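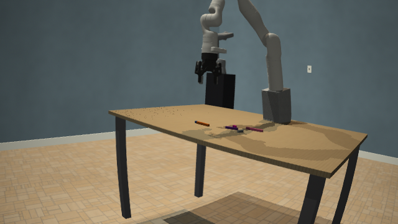 Gripper open above the table in the simulator.

Posted in: Projects > Teleoperation
August | by Valentin Furtună
20 shares | 5 comments

These are stills from the Nyanda sessions, where a person moves a simulated arm by remote control and the computer keeps a record of every move. The recordings are used later to train the arm to do the job by itself. Sunee Phromma and Pongsak Yensuk shared the driving, and Ekkachai Srisuk looked after the software – a build of Jondadeck that we have been using since spring.

The task is sorting small colored pieces on a table. The driver holds a hand controller, and the arm follows the hand. A squeeze of the trigger closes the fingers. 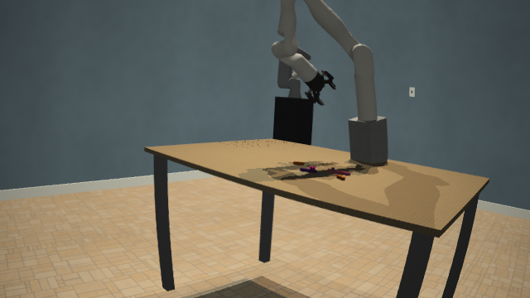
Fingers spread, with the small pieces on the tabletop to one side.

We kept 31 demonstrations from this round. Runs where the driver got lost or bumped the table were thrown out. Slow runs stayed in, as long as the motion was steady. 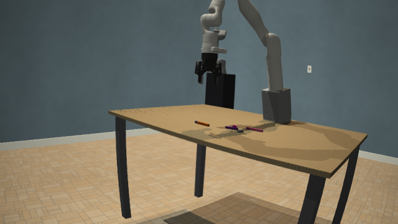 Pongsak likes to come straight down on a piece. Sunee comes in at a slant and corrects late. Both ways are in the set, and Paora Mahuika at Saltivier will check whether mixing them hurts the training.

Depth is the hard part on a flat screen. Drivers tend to stop too high and then creep down, so we added a second view from the side.

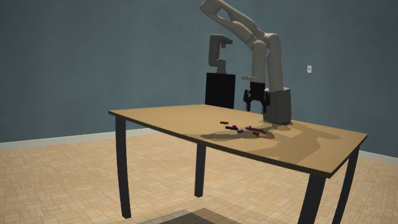 Can a beginner record usable demonstrations?
Most people can after an hour of practice, though their first five runs are usually deleted.

The next round uses the same table and a new controller from Timard.

Tagged: remote control, simulation, learning from demonstration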